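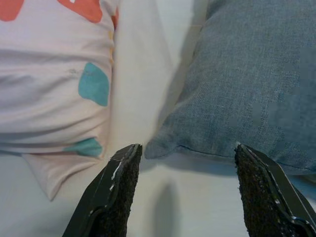 Studio and live audience area: pre-broadcast inspection

Production: Rukine (daytime talk format, live)
Premises: Hashmi studio building, Stage 4
Lighting and rigging contractor: Kedent
Inspection period: December, completed before doors at 11 a.m.

Each item is marked Pass, Pass with comment or Fail. Items marked Fail must be cleared before the audience is admitted.

1. Audience seating and exits

1.1 Seating rostra locked and pinned - Pass with comment
Comment: Pins on the rear tier were fitted but not fully home. Corrected during the inspection. Riggers to check them again after each reset.

1.2 Audience number within the licensed limit of 300 - Pass
Comment: Ticketing by Flerkska. Guests of presenters and online contributors are to be counted in the total. At the last recording they were left off the list.

1.3 Gangways clear to full width - Fail
Comment: Flight cases stored in the left gangway. To be moved to the dock. Cleared and passed on second visit.

1.4 Exit signs lit and visible with house lights down - Pass
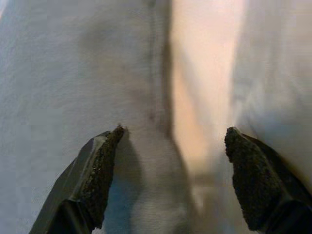 2. Lighting and overhead equipment

2.1 Safety bonds fitted to all hung lamps - Pass with comment
Comment: 17 lamps on the front truss. One bond was too long and would allow an excessive drop. Replaced by Kedent.

2.2 Load plan available on the studio floor - Pass

2.3 Dimmer room locked and free of stored goods - Pass

2.4 Haze machine isolated from smoke detection - Not applicable
Comment: No haze in this edition. If it is added for the music item, detection must be isolated by the building and a fire watch posted.

3. Set and guest area

3.1 Sofa and coffee table stable, no exposed fixings - Pass with comment
Comment: Screw head standing proud on the underside of the table, at knee height. Filed down.

3.2 Step onto guest platform marked - Fail
Comment: White tape had lifted at one end. Retaped and passed. Guests in heels to be walked on by the floor manager.

3.3 Kitchen demonstration unit: gas supply off at the bottle when not in use - Pass

3.4 Cables from phone and vlogging rigs brought in by guests - Pass with comment
Comment: Guests may film in the make-up corridor only. Chargers without a current test label are not to be plugged in. Battery packs can be borrowed from the sound store.

4. First aid and communication

4.1 First aider on site and named on the call sheet - Pass

4.2 Talkback to front of house working - Pass with comment
Comment: Intermittent on channel 4. Spare pack issued. Faulty pack labelled and removed.

4.3 Stop announcement rehearsed with presenters - Pass

Next inspection: on change of set layout, or before the next live edition, whichever is sooner.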